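Keeping Dried Grasses and Flowers Through the Winter

Posted February 7, 2021

Dried stems last a long time if they are kept out of damp rooms. A bathroom or the counter beside the kettle will soften them in a few weeks, and pampas starts to smell musty soon after.

Dust them with a hair dryer on the cool setting, held 16 inches away. Work from the base of the plume up. Feather dusters catch on seed heads and pull them off.

Shedding is worst in the first month. Take new grasses outside, shake them hard, then spray with plain unscented hairspray. Two light coats, 3 hours apart, hold better than one heavy one. I did mine in January in the garage with the door open, and it was fine — cold, but fine.

Cut stems so the tallest is no more than twice the height of the vase. If you like them taller, put weight in the bottom.

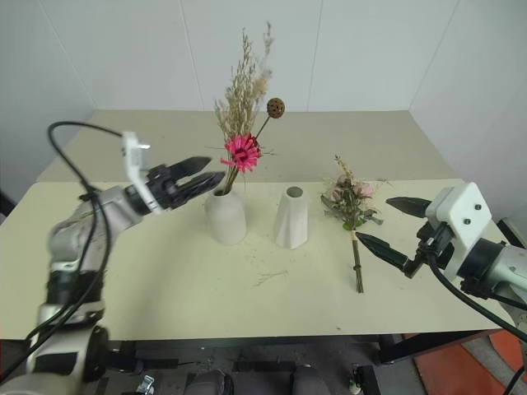
Dry sand is best for this, or clean gravel. Fill a third of the way and push the stems in one at a time, thickest first. Don't use old potting soil, which holds moisture and may bring in gnats.

Keep everything away from candles, space heaters and the stove. Direct sun fades the color, so turn the vase every 14 days if it has to stand by a window.

Broken stems can go in the compost, but only if they haven't been sprayed or dyed.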